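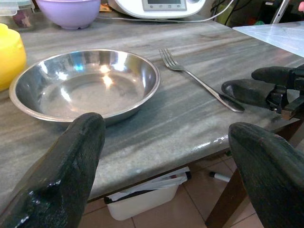 # The Upper Field at Simanjuntak

The farm had 19 rows of pineapple on the lower slope and nothing at all on the upper one. My aunt had left the upper one alone for as long as she ran the place. When she died and the farm came to me, I thought that was a waste.

I arrived in June on the supply boat from Jerberg. It took most of the day, and I shared the deck with a pallet of seed trays and a goat. The man who met me at the jetty had worked for my aunt since before I was born. He carried my bag to the truck and did not say much until we were past the last house.

"You'll want to change things," he said.

"Some things."

"Change the kitchen roof first."

I changed the roof first. It took us a fortnight, and it rained for most of it. After that I walked the upper field every morning with a notebook. The soil was black and came apart easily in the hand. There were old stone walls along two sides, and a cistern with a cracked lid. Somebody had farmed there once.

I asked him what had grown in it.

"Coffee," he said. "Before the ash."

He meant Trolen, which sits at the north end of the island and has not done anything in my lifetime besides smoke a little. The last real fall had come when he was a boy. He said the sky went the colour of slate at noon and the hens went in to roost. In the morning the coffee was buried to the height of his knee, and his father and my grandfather dug for a week and then stopped.

"They could have replanted," I said.

"They could have."

I wrote to a company on the mainland called Resetbridge, which lent money to small growers. They wanted a plan, so I wrote one at the kitchen table, under the new roof. I put down 1,314 seedlings, planted in the shade of bananas, with the cistern mended and a pipe run down from the spring. They wrote back after a month and said yes to half.

He read the letter twice, holding it a long way from his face.

"Half is about 650," he said.

"657."

"Then we'll need the bananas in before the rain."

We dug the holes together. He was slower than me but he did not stop, and by the end of each day we were level. In the top corner the spade went through more than 30 centimetres of grey ash before it reached anything dark. Under it I found a root as thick as my wrist. It was dead, of course. He turned it over a few times, wiped it on his trousers and set it on the wall.

The seedlings came on the boat with their leaves tied up in damp sacking. We lost 2 on the way up from the jetty — the track is bad past the ford — and planted the rest over nine days. On the last evening he sat on the wall next to the root and ate an orange.

"Your aunt asked me every year," he said. "Whether we should try it."

"What did you tell her?"

"I said to wait."

He put the peel in his pocket and went down to shut in the hens. I stayed to fill the last of the cans from the cistern, and did the top row again, as it was nearest the wind.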